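3.2 Table surfaces and the single cup

Most work on shared tables in offices and break rooms looks at the table when it is full. We were more interested in the table when it holds very little. A single coffee cup left standing on a tabletop raises a question that a crowded table does not: is the cup still in use, or has it been left behind? People who come into the room have to answer this before they sit down, and they mostly do so without talking to anyone.

The survey at the Dorkudum site ran through February and covered the shared tables on two floors. Staff were asked to fill in a short form after using a table. The form asked what was on the table when they arrived, whether they moved it, and where they put it. We received 2392 usable forms. Forms that gave no table number were left out, as were those filled in by members of the project team.

Cups were the item named most often, ahead of paper, pens and food wrappers. Respondents made a clear difference between a cup near the edge and a cup standing well in on the table. A cup near the edge was read as belonging to someone who had been sitting there. A cup farther in was harder to place, and the forms show more hesitation about it. Several respondents wrote that they had taken a different seat and left the cup alone. Others wrote that they had slid it to one side and waited to see if anyone came back for it.

The color of the table also came up, although the form did not ask about it. The Stulberg building has dark tables and the Dorkudum site has white ones. Respondents who had worked in both buildings said that a cup was noticed sooner on a white table, and so were the marks that cups leave. Figure 2 shows a cup on a white tabletop.

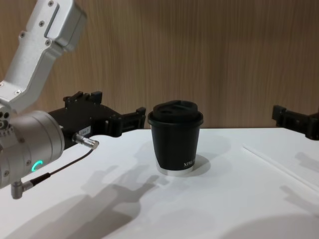 Figure 2. Coffee cup standing on a white tabletop.

We asked a smaller group of 200 respondents to say how long a cup could stand on a table before it was fair to clear it away. The answers fell into two groups. One group gave a time, most often the length of a meeting or a lunch break. The other group gave no time and said it depended on whether the cup still had anything in it. This second answer matches what Ghanem found for home kitchens, where a half-full cup was left alone far longer than an empty one.

Clearing was also tied to where the cup had to go. On the upper floor the sink is next to the tables, and respondents there were more willing to pick up a cup that was not theirs. On the lower floor the nearest sink is down a hallway, and cups were more often moved to another table than taken away. A cup could change tables in this way several times in one day. The cleaning staff described the same pattern, and said that the last table before the door was usually the one where cups ended up.

The forms do not tell us who left a given cup, and we did not try to find out. Section 3.3 turns to the Lastodano site, where cups are kept on a rack by the door and each person has a marked one.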